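Polarising filter leaves a dark patch in a wide sky, is it faulty?

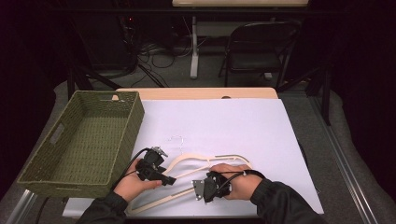

Eun-ji Yook
Not faulty. Polarisation is strongest at ninety degrees to the sun, and a wide lens takes in so much sky that you get the strong part and the weak part in one shot. Every polariser does it, cheap or dear. Turn it back until the patch softens, or zoom in past 35 mm.

Original post by Radoslava Vaněk, 19 Feb 2024
I bought a screw-in Zorkel polariser for my 16 mm lens and took it up to the lookout at Trernville. All the lake shots have a deep blue blotch in the upper left and the rest of the sky is pale. It's the same colour whichever way I hold the camera. Can I return it, or is there a setting I've missed?

Titilayo Sani
Mine does this too. I just crop it.

Amra Papadopoulos
Agree with Eun-ji. If you're stitching panoramas, take the filter off completely, as the bands won't match from one shot to the next and you'll spend all night trying to blend them. For a single frame, a graduated adjustment in your editor over the dark side will even out most of it. I keep mine for wet rocks and foliage. It's worth having for that, so I wouldn't send it back.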